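Der Tisch ist rosa, und daran bin ich schuld

Als ich im Frühjahr meinen Anteil an der Werkstatt in der alten Haslinger-Halle übernommen habe, wollte ich eigentlich nur einen Platz für meine Drehbank. Ein halbes Jahr später sitze ich abends mit kaltem Tee vor dem Rechner und schiebe einen Roboterarm durch ein Zimmer, das es so nur auf der Festplatte gibt. Wie man da hinkommt? Ganz leicht, man muss bloß einmal zu laut sagen, dass man »so einen Arm auch gern mal hätte«.

Gehört hat es Toivo Hyvönen. Er hat die Ecke hinten links, baut dort Prüfplätze für kleine Elektronikserien und ärgert sich seit Jahren darüber, dass er bei jedem Testlauf selbst daneben stehen muss. Knopf drücken, warten, Kasten raus, nächsten Kasten rein, Knopf drücken. Ein Durchgang dauert fünf Minuten, und davon hat er an schlechten Tagen sehr viele. Seine Idee: ein Arm, der neben dem Rack auf dem Tisch sitzt und die Handgriffe übernimmt, während er in Ruhe löten kann. Ich fand das großartig. Unathi Buthelezi, mit der wir uns den Strom und den Kompressor teilen, fand es auch großartig, allerdings unter der Bedingung, dass wir das Ding erst einmal am Bildschirm fahren lassen. Sie hat schon einmal gesehen, was passiert, wenn so ein Gelenk gegen einen Stahlholm läuft, und sie redet nicht gern darüber.

Also Simulation. Wir haben Pinevon genommen, das Programm kannte Unathi schon, und ich durfte das Zimmer bauen. Ich! Mit meinen Kenntnissen aus einem Küchenplaner! Fliesen, Fußleisten, Wände in einem Braun, für das mir kein freundlicher Name einfällt, dazu eine Steckdose hinten an der Wand, die kein Mensch braucht und an der ich trotzdem einen ganzen Abend gesessen habe. Das Altrosa der Tischplatte war zuerst ein Platzhalter. Toivo wollte es noch am selben Tag ändern. Es ist immer noch rosa, und inzwischen würde ich es auch verteidigen.

Schwieriger war der Arm selbst. Das Modell stammt von Noltico, cremeweiß und rundlich, kein Kabel zu sehen, man möchte ihn fast streicheln. Nur sagt einem so ein freundliches Äußeres nichts darüber, wie viel Platz der Ellbogen braucht, wenn er über sich selbst hinwegsteigt. In meinem ersten Aufbau stand der Sockel viel zu dicht am Rack. Der Arm kam zwar überall hin, aber er faltete sich dabei zusammen wie ein Klappstuhl, und spätestens an der unteren Ebene war Schluss. Wir haben ihn dann Stück für Stück nach rechts gerückt. Bei 275 Millimetern mehr Abstand machte er plötzlich diesen schönen Bogen, und Toivo hat »Na also« gesagt, was bei ihm ungefähr einem Feuerwerk entspricht.
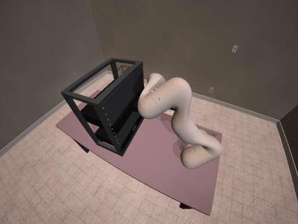

Der Arm greift in einem großen Bogen von rechts zum Rack. Simulation: die Autorin

Das Rack haben wir ziemlich genau nach Toivos Vorbild gezeichnet, mit offenem Rahmen aus schwarzen Vierkantprofilen und zwei Fächern übereinander. Hier muss ich kurz abschweifen, das hat mich nämlich wirklich Nerven gekostet. Für das Auge reicht es, wenn ein Balken aussieht wie ein Balken. Für die Kollisionsprüfung reicht das gar nicht. Unsere hinteren Streben hatten in der ersten Fassung überhaupt keinen Körper, der Arm fuhr hindurch wie ein Gespenst, und ich habe einen ganzen Nachmittag lang geglaubt, wir hätten die perfekte Bahn gefunden. Miyuki Ichikawa, eine Freundin von Unathi, hat es beim Kaffeeholen im Vorbeigehen gesehen. »Der ist gerade durch die Wand«, sagte sie und war schon wieder draußen.

Danach haben wir von vorn angefangen. Unathi hat ein kleines Skript geschrieben, das den Arm immer wieder von leicht verschobenen Startpunkten losschickt und mitschreibt, wo er hängen bleibt. Über Nacht kamen so 966 Versuche zusammen. Ich hatte gehofft, morgens eine Liste mit zwei oder drei Problemen vorzufinden – es war eine Tabelle, die beim Öffnen erst einmal den Rechner einfror. Das meiste davon war aber ein und derselbe Fehler: Der Arm wollte mit dem Handgelenk zu tief hinein und kam am vorderen Holm nicht mehr vorbei zurück. Seit wir ihm einen Zwischenpunkt vor dem Rack gegeben haben, an dem er sich erst ausrichten muss, sieht die Tabelle sehr viel freundlicher aus.

Und dann die Knöpfe. Ach, die Knöpfe. Oben an der Front des Racks sitzt das Bedienfeld, bunt auf schwarz, und ich hatte mich beim Modellieren für kleine runde Taster entschieden, wie Toivo sie an seinen Prüfplätzen gern verbaut. In der Totalen kaum zu finden! Für uns war das kein Drama, für die Bilderkennung, die Unathi später darauf loslassen will, aber vermutlich schon. Wir haben deshalb mit Licht gespielt, mal steil, mal flach, mal von einer Seite, auf die man im echten Raum nie eine Lampe hängen würde. Die Schatten auf der Platte sind dabei so kräftig geworden, dass ich sie abends beim Zähneputzen noch vor mir hatte.
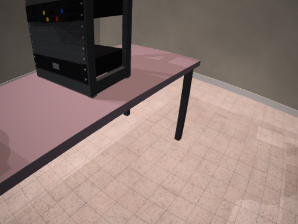

Zweimal Gelb, einmal Rot, einmal Blau: das Bedienfeld oben am simulierten Rack.

Ob ich die Farben so lasse, weiß ich noch nicht. Toivo hätte die beiden gelben gern weiter auseinander, Unathi will sie gerade eng haben, damit die Erkennung etwas zu tun bekommt. Ich halte mich da heraus und habe stattdessen angefangen, die Montageplatte für den echten Tisch zu zeichnen. Der steht schon in der Halle, ein schwerer Gebrauchttisch, den ich für 100 Euro aus einer Betriebsauflösung geholt habe, mit einer Platte in Büromausgrau. Rosaire Wong aus der Nachbarhalle hat angeboten, uns die Bohrungen zu machen, und wollte dafür nur wissen, ob sie zuschauen darf, wenn der Arm zum ersten Mal läuft. Darf sie natürlich.

Was mich an der ganzen Sache überrascht hat: wie viel Handwerk in dem digitalen Zimmer steckt. Ich habe am Bildschirm genauso geflucht wie an der Drehbank, nur ohne Späne in den Socken. Und ich habe mehr über Toivos Arbeit gelernt als in den Monaten davor, in denen ich ihm ja nur auf den Rücken geschaut habe. Man merkt erst, wie umständlich eine Handbewegung ist, wenn man sie einem Gerät mit Winkeln und Zwischenpunkten beibringen soll. Den Kasten ein klein wenig anheben, bevor er aus der Schiene kommt – das macht Toivo seit Jahren, ohne es zu wissen.

Als Nächstes bekommt der Arm im Programm ein Gewicht an die Spitze, damit wir sehen, wie sehr er in der gestreckten Lage durchhängt. Danach wird gebohrt. Eine Dose Altrosa habe ich übrigens schon gekauft, sie steht hinter dem Kompressor, und Toivo hat sie noch nicht entdeckt.

Auch interessant
Kompressor zu laut? Vier Werkstätten, vier Lösungen
Miyuki Kaneko und ihre Webmaschine aus Aluprofil
Alte Drehbank kaufen: worauf ich beim zweiten Mal geachtet habe
Ein Wochenende auf der Bastlermesse Tovthorpe
Leserpost: Wohin mit den Spänen?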